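Speaker notes, software session
October 27, 2023
Speaker: Pierina Dal Bello, perception and tooling, Distano

Opening (keep it short)

Say hello, thank Şükran Başaran for the invitation. She wrote the planner I'll be complaining about later, so be nice.

The talk is about the software between a hand-held gripper recording and a policy that runs on an arm. Three parts: getting the pose of the gripper, getting the finger opening, and throwing bad recordings away. I won't cover training. Ask me about that at the break.

Part one: pose

We estimate the gripper's path from the wrist camera and the inertial unit. No markers in the room, no base stations. Indoors at Enell this was fine from the first week. Outdoors it drifted, and most of August went on finding out why.

Slatted and striped surfaces are the main trouble. A corner on one slat looks like a corner on the next, the matcher picks the wrong one, and the path jumps sideways by one slat. With a round table it's worse, as the pattern repeats by rotation, so the error shows up as a twist of the wrist that never took place. The arm then copies the twist.

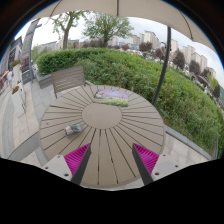
Outdoor table, view from the gripper. Radial slats, plain disc in the centre.

Talk over the slide slowly. Point at the slats first, then the disc. Then the bag to the left of it: clear plastic, crumpled, with bits of coloured packaging showing through. Depth from a surface like that is poor and we mask it out for tracking. The card near the far rim is flat and printed, and gives us good corners. So do the edges of the buildings, but they're so far away that they only help with rotation. We now weight points by distance and keep the two jobs apart: far points for rotation, near points for translation.

Mention that the lens bends straight things badly. The rim and the umbrella pole both show it. We calibrate the fisheye model with 40 views per camera and refuse to load a recording if the calibration file is missing. People disliked this rule for a week.

Part two: finger opening

The pads are magenta so that a colour threshold can find them. We fit a line to each pad and read the opening from the gap. Shade under an umbrella shifts the colour, so the threshold is set per recording from the first 100 frames. If the fit fails, we write "unknown" and do not interpolate. Şükran's planner used to read "unknown" as zero and shut the fingers. Fixed now. (Pause here, she may want to reply.)

Part three: filtering

The checker is called Holholm. It replays each path against the arm's joint limits and speed limits, and rejects whatever the arm can't follow. From a batch of 400 outdoor recordings it rejected 40. Most of those were tracking jumps, the rest were people reaching too fast.

Show the command line, not the dashboard. The dashboard is slow over the hall network.

Questions I expect

Why not use a depth camera? Weight, and sunlight.
Does it run live? Pose does. The checker runs overnight on the Wong server.
Is the code open? The calibration tool is. The rest is waiting on a licence decision.

Leave the repository address up on the last slide while people pack up.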